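4.2 Making a wedding gallery ready for the couple

Do these steps once the edited photos are on your computer. A full day with 300 photos uploads in one batch.

1. Sign in to Vorari and choose New Gallery.
2. Type the couple's names the way they want them on the cover. You can't change the gallery link after this step.
3. Drag in the folder. Files must be JPEG, in colour or black and white.
4. Wait for the green tick beside each photo before you close the window.

Note: Photos are sorted by capture time. If you had a second shooter, match both camera clocks first - see 3.6.

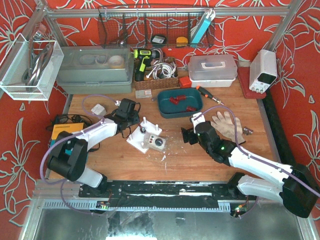 Figure 17. Worktable with white fixture and control box.

5. Pick up to 20 favourites for the opening slideshow.
6. Under Sharing, set a PIN and choose whether guests can download.
7. Click Publish, then send the link to the couple.

Caution: Deleting a gallery also deletes any print orders still in the cart. Export the order list first.

Prints ordered through Sawatzky keep the crop you set in step 5 - check group portraits for cut-off heads.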